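Tenen Forum > Working Life > Operating room and clinic staff
Topic: Automatic suturing in our unit, what happens to the assistants?

nektarios_a
Posted 7 March 2026

Hello to all. I work as surgical assistant in a hospital with 4 operating rooms, and I have closed skin for a big part of my working life. Since last May we have a suturing system from Brilteo. First it only held the thread tension for the surgeon. Now it makes the simple closures by itself, and a person must stand beside it with a hand on the stop pedal.

My question is for people who have the same thing at work. Before, closing was my job. Now I am the person with the pedal. The salary is the same, the hours are the same, but when I go home I do not feel that I did something. Our manager, Mr. Urrutia, says we will be "supervisors of closure". I asked him what training a supervisor gets and he said 2 afternoons.

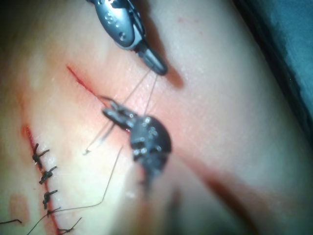 What worries me most is the hand. A younger colleague, Eirini, started with us after the system came, and she gets very few closures to do alone. I learned by doing ordinary ones, again and again, until a senior stopped correcting me. If you look at the closed cut at the lower left, five black knots with quite regular spaces between them, it is exactly the kind of row I was given as a beginner. Nothing special, simple interrupted stitches. If the machine takes all of these, where does she learn?

Nektarios

fistach
I am in instrument reprocessing, so I see your problem from the other side of the wall. For us the change was more work. The wristed instruments have small joints and pins, and every one must be flushed and looked at under the magnifier. We were told automation would save time and maybe it does in your room. In ours they added one more person, and she is always busy.

thodoris_ts
I do not agree with the sad tone, sorry. My back was finished after long days of bending over the table. Standing with a pedal is boring, yes, but I can pick up my daughter in the evening without pain. Also our surgeons are less nervous at the end of a long list, and this is good for everybody in the room.

About the training I agree with you, 2 afternoons is a joke.

eirini_s
Nektarios told me he wrote here, so I answer for myself :)

I am not so worried about simple rows, I practice them on pads at home. What I miss is the moment when something is a bit wrong, for example when the edge does not lie well or the thread catches on something. On a pad it never happens by surprise. With the machine, I am supposed to notice it and stop, but how do I know what it feels like, if I never felt it? I only look.

nektarios_a
fistach, I did not know about the extra person, thank you. It was not in the presentation we got.

Thodoris, I am happy for your back. Mine is also better, I must admit it.

stamatopoulos
At our place the assistants asked for a fixed share of manual closures and they got it. It is written in the schedule, every assistant closes by hand at least 4 times in the week, with the system parked. The surgeons complained that it is slower. After some time they stopped complaining. Ask for it in writing, because a verbal promise disappears when the list is full.

thodoris_ts
4 is too many for us, we would go home at midnight. And who chooses the patient for the manual one? I would not like to be the one to explain this.

stamatopoulos
The surgeon chooses, same as before. Patients were closed by hand until last year and it needed no special explanation.

eirini_s
I would take even 2. Nektarios, can we put it on the paper for Mr. Urrutia?

nektarios_a
Yes. I will write the first version tonight and you correct it. Stamatopoulos, if you can send me the text from your schedule, without the names of course, it would help very much - I am not good with official letters.

stamatopoulos
Sent you a private message.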